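House rules for hand-held grippers

7 February 2021

I finally wrote down our rules for recording with hand-held grippers, and I'm way more excited about it than a one-page checklist deserves! We'd been carrying them in our heads since the Sirko sessions, and that works right up to the day a new person joins.

Rule one is my favorite: look at both finger pads before every take. A pad that has twisted a little will still pick things up, so you don't notice until you're sorting clips at night. We threw out 70 takes that way in one go (still hurts).

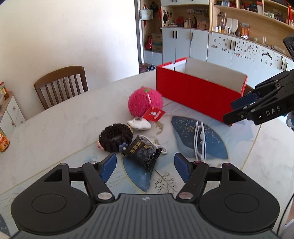
Rule two is to mix your objects. Soft things, boxes, packets, anything with a loop or a string — the awkward stuff is where people get sloppy, so it belongs in every session. Vira Hnatiuk wanted this one at the top of the page and we argued over it for most of a lunch.

Rule three: stop after 60 minutes and switch operators. Tired wrists make jerky paths.

Rule four, keep the failed grasps and label them as failed. Our Gakon set has 1219 takes and I wish we'd started doing this before the first one. Next I want to fix how we name the files, and I already have opinions.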